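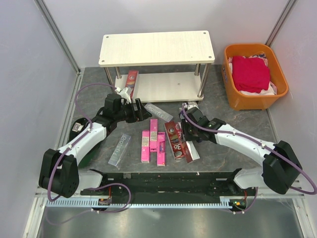

Section 3: Fitting the Pulstead lap timer to your bike

Read the whole section before you pick up a spanner. We know you won't, so the important bits are marked Caution.

You will need the timer, the Umitz bracket, the receiver and its 550 mm cable, two long zip ties and a 3 mm hex key. The key in the bag is fine for one installation and a lifetime of disappointment.

3.1 Mounting the display

1. Switch the ignition off and put the bike on its rear stand.
2. Loosen the top clamp bolts on the fork legs one at a time. Slide the bracket under the bolt heads and nip them up by hand.
3. Turn the bars lock to lock. If the bracket touches the fairing or the brake line, move it now.
4. Tighten the clamp bolts to the figure in your bike's workshop manual. "Tight enough" is not in there - we looked.
5. Click the display into the bracket until both tabs catch.

Caution: Never mount the display on the tank. It will leave at the first hard braking marker and you will watch it go.

3.2 Running the receiver cable

1. Stick the receiver to the inside of the left fairing panel, label facing out.
2. Route the cable along the frame rail, away from the exhaust and the ignition coils.
3. Secure it with the zip ties and leave some slack at the steering head.
4. Plug the cable into the rear of the display. The plug goes in one way. Force will not produce a second.

Note: Carbon fairings can block the signal. If yours is carbon, mount the receiver on the tail unit and use the Tronitz extension cable, sold separately, like everything else in racing.

3.3 Matching the track beacon

1. Hold the left button until the display shows CH.
2. Scroll to your circuit's channel. Older Morikawa trackside beacons use channel 114.
3. Press both buttons to save.
4. Ride one full lap. The first time appears on your second pass of the beacon.

Caution: Do not read the display in a corner. The lap time will still be there on the straight, and it will still be slower than you had hoped.

If no time appears after two passes, go to Section 7, Fault Finding.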